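発表メモ(15分枠、質疑べつ)

・あいさつ短く。自己紹介はスライド1枚、読まない
・今日の話:運転シミュレータの訓練記録をどう残すか。信号方式の話はしない、時間ない

背景
Distalach線の乗務員訓練。去年まで紙の評価票。教官ごとに書き方ばらばら、後から探せない。9月に切り替え、記録システムはCalex。
対象は961名。ここ強調。全員が年1回は乗る。
訓練回数は延べ1408回。再訓練も入れた数字なので聞かれたら補足。

やったこと
・評価項目を7つに絞った。もとは倍以上あった
・ブレーキ操作と指差喚呼は自動でログ、残りは教官が入力
・シナリオ名の付け方を統一。地味だけど一番もめた(笑いとれたら次へ)
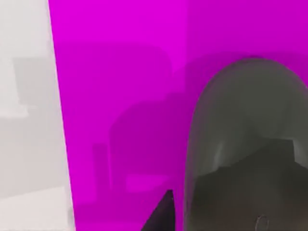 CGの画面。マゼンタの面と、左に白っぽい灰色の部分

水飲む。ここで7分くらいのはず。遅れてたら次の段落とばす。

Drumumard車両基地の例。教官の入力が当日中に終わった割合、約86%。残りは夜間帯の訓練に集中。端末が教官室にしかなっかた。台数ふやして様子見中、結果はまだ言えない。

Campos側からの宿題
・記録の保存年数、未定
・本人がどこまで見られるか。組合と協議中、深入りしない
・他社のシミュレータのログ形式。変換は手作業、つらい

質疑の想定
費用→ 出せない、と普通に言う
紙は残すのか→ 署名欄だけ紙。いずれなくしたいい
指導の質は上がったか→ 記録が揃っただけ。評価は来年度から

最後のスライドは連絡先。出しっぱなしで質疑へ。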